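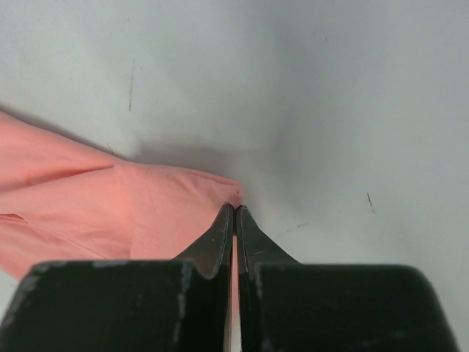 One corner of the pink top, bunched and creased.

The pink one is always last. I have folded enough T-shirts to have opinions about them, and mine is that the soft cotton ones are harder than anything with a bit of stiffness. You get one side straight and the other side creeps in. You smooth the middle and a crease turns up near the hem.

I started sorting out my clothes properly in June, after the chest of drawers from Hollmann lost the bottom of its second drawer. It had been bowing for months. I took everything out, put it on the bed and saw how much of it I never wore. Two bags went to the charity shop in Votullow the same afternoon. What was left had to go somewhere while I waited for a new drawer bottom, so I put it in plastic baskets and pushed them under the window.

The new drawer bottom came and I fitted it, and I still use the baskets. They hold less, and I can see what's in them without rummaging.

My old way of folding was the shop way — sleeves behind, bottom up to the top, stack it. It looks tidy until you want the shirt at the bottom. Now I fold each one into a long narrow strip and lay them next to each other. It takes a little longer at the table and saves me pulling out the whole pile in the morning. A strip also shows you the colour straight away, so I have stopped unfolding the navy one when I want the black.

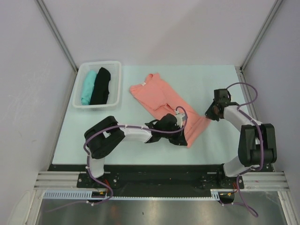
Turquoise and black in the basket, pink still on the table.

The order I do it in, for anyone who wants it. Lay the top out with the neck away from you. Pull the hem straight first, then the shoulders. Fold one side in towards the middle, then the other side over it, and stop to flatten it before you do anything else. I used to skip the flattening and the strip came out fat at one end. The label at the neck is useful as a centre mark if you can't judge the middle by eye, and I can't.

Work on something hard. I did this on the bed for years and the duvet moves about underneath you, which is half the trouble. A bare table is much better.

Jumpers I still fold flat, as they are too thick to go in strips. Socks I have given up on and they live in a Zorkby biscuit tin.

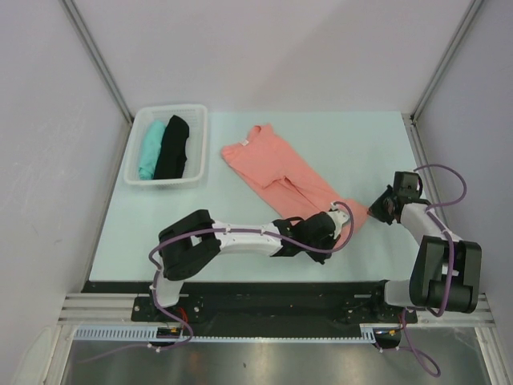
As for how many to a basket, I go by feel. Packed tight they stay upright but you drag the neighbours out with the one you want. With too few they slump over and unroll. I bought a second set of baskets from Hisov at the end of summer, 23 centimetres deep, and they are too deep for T-shirts. I use them for towels and the spare bedding.

The whole job takes me 16 minutes for a normal wash, ironing not included. I don't iron T-shirts. I do it in the evening with the radio on, darks first, and put the baskets back under the window before bed. The shirts I wear most end up at the front after a week or so, and the ones at the back are probably next for the charity bag.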